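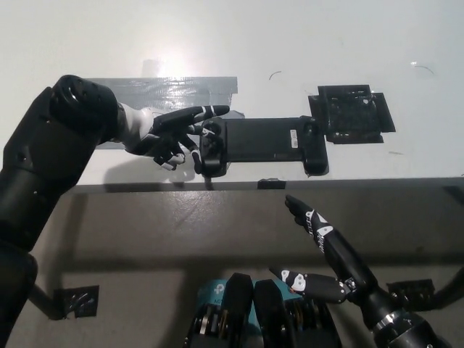

*Left hand over the game controller at the Nirnham bench.*

**Spare hands and the January order**

Efa Edwards has sent in the equipment plan for the two-arm bench. The main request is one spare hand, left side, plus 19 replacement finger pads. Farneck quotes nine weeks for delivery, so the order has to go in before January – later than that and the parts miss the spring budget.

Parry will price a second table separately. Clistmont has asked to share the cost of the controller holders, at nearly $173 for a set of five. Send other requests to Efa.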